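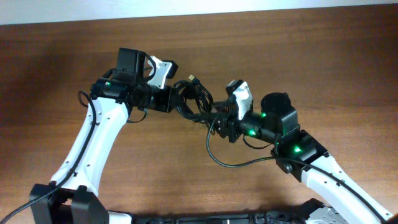 Jul 30, 2022

Well, Skuto had a proper sulk today. We were on the cable job again, the one where the left arm is meant to hold the bundle while the right one picks out the USB end, and it went fine until just before lunch. Then the right gripper simply wouldn't let go! Green lights on, no error on the laptop, fingers clamped shut, and the left arm still trying to pull the other way because as far as it knew all was well.

I hit the stop, a bit late if I'm truthful (I had a biscuit in my hand). Radu came over and we swapped ideas for a while, most of them mine and most of them wrong. I was sure it was the motor. He wiggled the thin cable that hangs down in a loop under the right gripper and the fingers popped open – so a bad connection, and probably my fault for leaving it so slack when I put the new finger on.

Glykeria wants it written up as a safety thing, as the arm carried on pulling for a good 12 seconds with no alarm. Fair enough. I'd have been cross too if that had been somebody's sleeve. She's asked Tin-yau to make both arms stop if either gripper doesn't answer, and I'm to order new leads from Ammann and tie everything up properly this time.

Wrist aches from all the unscrewing. Must ring Reto about the van.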